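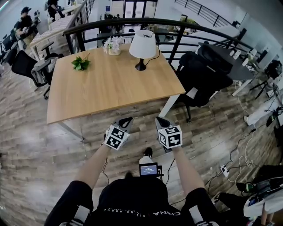 4. Putting on the Wisov hand-held kit

The kit has 2 grippers, 2 marker cubes, the chest unit, the shoulder straps and the cables. Check them against the packing list before you begin.

1. Put on the straps and adjust them until the chest unit sits level. It should not swing when you lean forward.
2. Plug one cable into each gripper, then into the chest unit. Push until the plug clicks.
3. Fit a marker cube to each gripper. Do not touch the patterned faces with greasy fingers.
4. Switch on the chest unit and wait for the start page. The first start takes up to 40 seconds.
5. Take hold of the grippers and reach out with both arms. The cables must have some slack at full stretch.
6. Open and close each gripper fully, left hand first.
7. Press Record. Keep both cubes in view of the head camera throughout the task.

Note: If the unit shows code 3893, one cube cannot be read. Wipe it with a dry cloth and repeat step 6.

Note: Recordings made with this kit can be used with Jaka arms. See section 7 for the export settings.

Caution: Keep loose cables and power strips out of your walking path.

Caution: Do not lift more than 200 g with either gripper.

Naltmont edition, revised December 2022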